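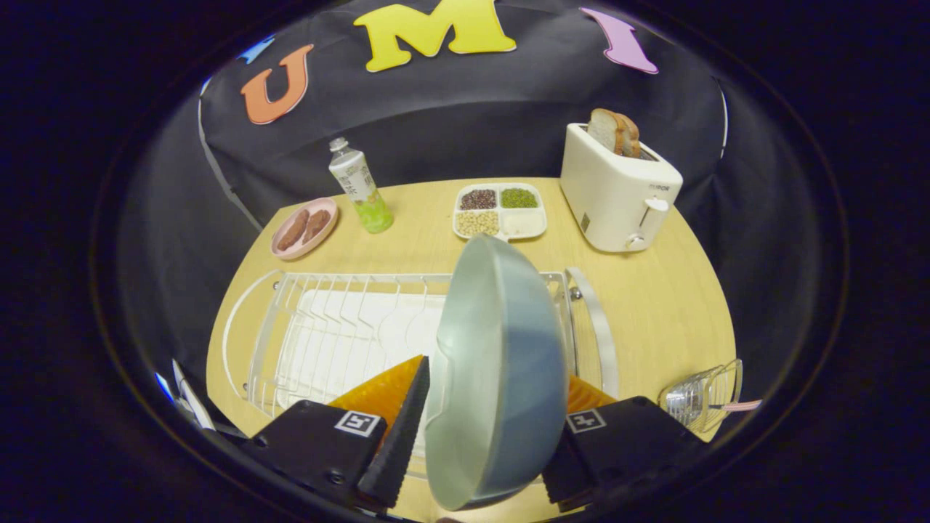

According to Alcantara, any slip at the rack is a force problem and the first move should be to raise the closing force. That was the comment written against last year's version of this sheet, and it is still the usual first guess. Check the pads before touching the force setting. A glazed dish held by its sides will slide on a greasy pad at any force the Ornum driver allows, and raising it shortens the life of the pad.

Handout 4: Care of the gripper on the dish cell

1. Pads
The pads are soft and translucent, so most faults show up against a lamp. Look for splits at the root and for a white haze on the contact face. Haze is grease or detergent film. Wipe with a damp lint-free cloth, then a dry one. No solvent. A split pad is replaced, and both sides are changed together even when the other looks sound. Pads are logged by cycle count and come off at 400 cycles regardless of condition.

2. Finger blocks
Back the screws out one at a time. Clean the threads, refit finger tight, then close the gripper on the Dillow setting bar before the final turn. Tightening with the jaws open leaves the fingers slightly toed in, and a plate held on edge will then turn about its upper contact point.

3. Markers
Each finger carries a square printed marker. The opening width is worked out from the two of them, so a lifted corner or a smear gives a width error with no alarm. Replace a marker if any edge has lifted. Do not trim a new one to fit – the white border is part of the pattern.
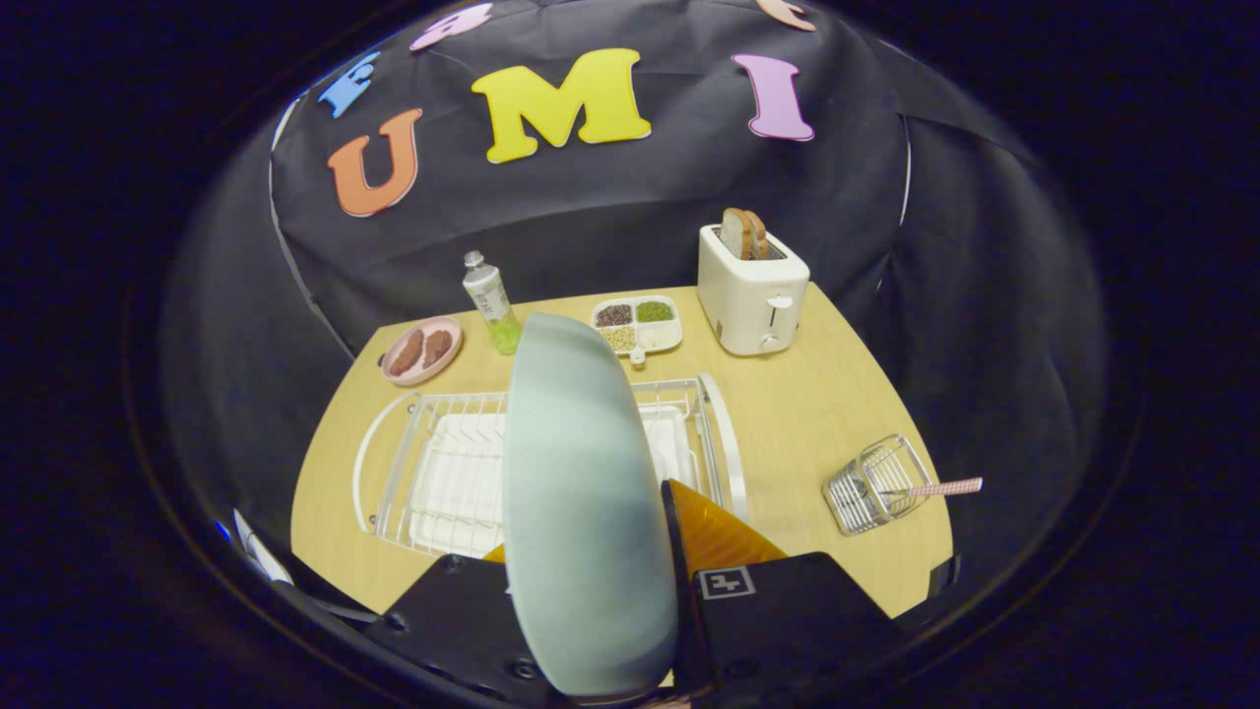 After a marker change the width table must be run again. Open fully, close fully, and repeat until the Jiken screen shows the same closed value on successive passes. The stored value for this cell is 945 counts. If the reading will not settle, go back to section 2, as a loose block is the common cause.

4. Rack position
The rack is not clamped. Push it against the stops before each run and check that the drip tray lies flat. Allow up to 40 mm between the lower edge of the dish and the top of the wires at the hover point. Lower at the slow rate only.

5. Records
Enter pad changes, marker changes and the closed value on the cell sheet. Sheets for the spring group are due on 24th January. The May group will use the revised form, which has a separate column for left and right markers.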